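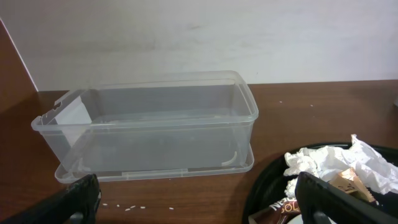
Figure 4. A lidded storage box of clear plastic, at rest on its own lid.

4.2 Where the lid goes when the box is open

When we drew up the visit sheets for the Vera study we had a good deal to say about boxes and very little to say about lids. The sheets asked what was kept in each container, which shelf or cupboard it lived on, who in the household was most likely to reach for it, and whether it had been bought for the purpose or had come into the kitchen some other way. The lid had a single line, with a space to tick if it was present. By the end of our first round of visits in Medholm the margins beside that line were full of small handwriting, and we spent a pleasant but rather long afternoon in June redrawing the sheet so that the lid could have a section to itself. Readers who have kept house for any length of time may wonder why it took us so long.

Across the 17 households, each visited twice, we recorded 153 lidded containers in use in the kitchen or the room next to it. The present section deals only with what happens between opening and closing, a stretch of time that most people we spoke to had never thought about and then, once asked, turned out to have firm views on. The question we put was a plain one. We asked people to get something out of a box as they would on any other day, and then to tell us why the lid had ended up where it had.

The commonest habit was the one shown in Figure 4, in which the lid is laid flat and the box is stood on top of it. We came to call this "seating" the box, a word borrowed from a householder in Kekana who used it of her flour box and seemed surprised that we wanted to write it down. A seated box takes up hardly more of the table than the box alone, as the lid extends only a little beyond the base, and the two parts stay together for as long as the box is out. People spoke of it fondly. One told us that she had been brought up to do it and would feel untidy doing anything else; another said he had started after losing a lid down the back of a cooker, where, for all he knew, it still was.

Clear boxes have a particular difficulty here, and we had not expected to hear so much about it. When box and lid are both transparent, the lid under the box is easily overlooked, being visible mainly as a faint ledge around the bottom. Several people described picking up a seated box to carry it back to the shelf and hunting about the worktop for a lid that they had just uncovered. Coloured lids gave no such trouble. We mention this because clear plastic is so often praised, in the shops and in the older writing on kitchen storage, for letting a person see what is inside, and that is a real kindness on a crowded shelf. On the table, with the lid off, the same quality makes one half of the object rather shy.

The second habit was to lay the lid beside the box, and within this group there was a lively disagreement as to which way up. Those who put it down with the inner face upwards were thinking of cleanliness, and said that the side which will touch the food ought not to touch the table. Those who put it down with the inner face downwards tended to say that it sat steadier, or that they had never considered it. Seating the box makes the same question harder to answer, for whichever way the lid is turned, one face of it meets the tabletop and the other meets the underside of the box. Some householders who were most careful about the inner face would not seat a box for this very reason, and some of them went so far as to prop the lid upright against the wall.

What is kept in the box matters too. Dry goods in small pieces, rice and lentils above all, have a way of leaving a few strays on the table, and people who decanted such things often wanted the lid well clear so that nothing would lodge under it. Grains of the sort that can be seen in the foreground of Figure 4 are a small matter when they lie out on open wood, and can be brushed into a hand. Under a lid, or in the channel that runs round many lids on the inside, they are a nuisance, and may stop it closing properly. A man in Medholm kept a pastry brush for nothing else, and showed us how he ran it round the channel before pressing the lid home. We noticed that on our second visit it was hanging on the same hook, and we have since bought one for the office.

Then there are the fastenings. A lid that simply presses on may be turned any way round, at least on a square box, and people handled these without looking. Lids with a clip or a latch tab ask for a little more thought, as they must be brought round to face the right way before they will close, and a tab that sticks out from the edge can keep the lid from lying flat. We heard of tabs snapped off in the washing-up, tabs chewed by a puppy, and tabs that had never worked from the first day. It was striking how seldom a broken tab led to the box being thrown away. More often it was moved to lighter duties, so that a box which had once held sugar would be found holding candles or seed packets, with the lid resting on top and no great hopes placed in it.

Labels followed a similar course. Where a label was fixed to the lid, seating the box hid it altogether, and a householder with several boxes open at once could be left with a row of white powders and a difficult choice. Those who had met with this, usually in the middle of baking, had afterwards moved their labels to the end or side of the box. One household in Kekana had labels in both places, written by different people, and they did not always agree.

We found few differences between the two towns in any of this, although kitchens in Kekana were generally smaller and seating was correspondingly more usual there. Householders who had lived elsewhere in Nandia before settling in either town had mostly brought their habits with them. We did not ask about lids outside the kitchen, and from remarks made in passing we suspect that sewing boxes and toolboxes would repay a study of their own. The storing of lids apart from their boxes, on racks, in drawers or in the well-known cupboard that nobody likes to open, is taken up in section 4.3.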